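The Meltis Road File

Gediminas Adomaitis had kept the ferry accounts at Obura for 20 years when the company told him the ferry would stop in April. The bridge was finished. People had been driving over it since before the paint was dry, and on some mornings the boat crossed with a bread van and no one else.

He was asked to stay until the end and put the papers in order. A woman from the head office in Jilach would come for them. She had a pleasant voice on the phone and called him Mr. Adams.

He began with the fuel receipts, then did the wages. There had been 13 men on the wages once. He knew which of them were dead and wrote nothing about it, as there was no column for that.

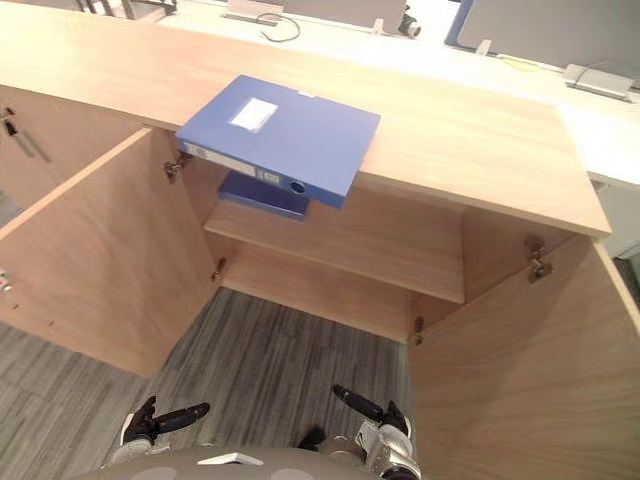

At noon he ate his sandwich on the landing. The water was high and brown. Fonine, the captain, came down and sat on the other end of the bench with his boots off.

"Did you find it?" Fonine asked.

"Find what?"

"The letter about my brother."

Gediminas had found it that morning, between two insurance forms. It was one page. It said that the deckhand had been told to check the chain and had not checked it. It was signed by a manager who had never been on the boat. Gediminas had typed it himself, in his second year, from a sheet of handwriting that was left on his desk.

"Not yet," he said.

Fonine nodded and put his boots back on. The bread van was waiting, and he went to let it aboard.

In the afternoon Gediminas read the letter again. Then he went through the log for that winter. The chain had been reported as worn seven times, in pencil, by the deckhand. Someone had initialed each report. The initials were the manager's, and they were neat.

He had never looked. The logs had been in the same office as his chair the whole time.
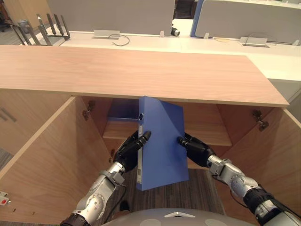
He worked until the light went, then turned on the lamp and worked some more. He copied the seven reports by hand, because the copier had already gone to Jilach. He put down the dates and the exact words. Where the pencil was too faint to read he left a gap and said so. At the bottom he wrote that he had typed the first letter and that he had not asked any questions about it. He signed his full name.

It was past nine when he walked up to the Meltis road. Fonine's kitchen light was on. There was a pot on the stove and a radio going - a soccer match, with a lot of shouting in it.

"You found it," Fonine said.

"I found it this morning."

Fonine read the letter standing up. He read the pages from the log sitting down. When he was done he turned off the radio and the two of them sat there for a while.

"She's coming for the papers tomorrow?" he asked.

"At ten."

"Does she get these?"

"She gets the log. Those are yours."

Fonine got up and stirred the pot. He took down a second bowl and set it on the table, and Gediminas took off his coat.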